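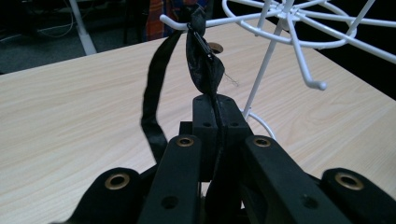
Strap, hook, gripper. Round two of the Prildale test.

Feb 8, 2018

I have now spent more of my winter than I'd like to admit on one question: which of two hand-held grippers is less annoying to hang a strap with.

The contenders are the Grelto and the Prildale. The Grelto cost me 566 dollars and came in a foam-lined case with a booklet. The Prildale cost 128 dollars and came in a bag. You can guess which one I wanted to win.

The job is the same for both. Pick up a black strap with a small buckle on it, get it over a hook on a white wire rack, let go, take it off again. My four-year-old niece can do this while talking about horses.

The Grelto squeezes beautifully and lets go badly. Its finger pads are so grippy that webbing sticks to them, so you open the jaws and the strap comes back with you like a dog that doesn't want to be left at the kennel. I tried chalk. Now I have a chalky Grelto.

The Prildale has a stiffer trigger and about as much charm as a stapler, but the blocky fingers release cleanly. What it can't do is find the strap again if the buckle has swung round to the wrong side. You end up bunching the fabric first and pinching the bunch, and my wrist had opinions about that by the end of the afternoon.

Bilal Awad, who talked me into all this, says I should forget the hardware and worry about the controller. He runs a Clanik and claims 2000 grabs without a jam. He also claims to enjoy camping. My own log stands at 1459 grabs across both tools, and I stopped marking the jams separately in the second week for reasons of morale.

For now the Prildale stays on the bench and the Grelto goes back in its lovely case. I still want to try the softer pads from Lozano, if they ever ship. The order page says April — it doesn't say which one.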